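Omelby bench notes, October
Shelf-life trial, tomato relish, batch 3
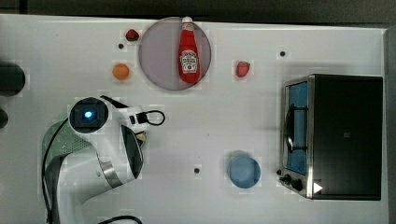
pH checked at 15 minutes after fill and again the next morning. Both readings 3.9 on the Dadden meter, calibrated at 4 and 7 before each run. Batch 2 drifted up by 0.2 overnight, and I put that down to the onion going in late and not evening out.

Cook was 40 minutes at a low boil, lid off. Starting weight 825 g, finished at 670 g, so 155 g driven off. Stelios wants it thicker. I would sooner change the pectin than cook longer, as the colour went brown in batch 1 at the longer time.

Vinegar is still the Tzanetos white, 6 per cent. Lomero have offered a 5 per cent at a lower price. Not to be used until the recipe has been reworked and the pH done again from scratch.

One jar failed the lid test. Rim was chipped. Rest of that tray to be checked by hand before the next fill.

To do:
- repeat pH at four weeks, same meter
- split batch 4 into two pectin levels
- ask Stelios Rallis where the spare probe went

R. Ghoneim

Omelby Test Kitchen | Contact the bench | Internal use only | Back to top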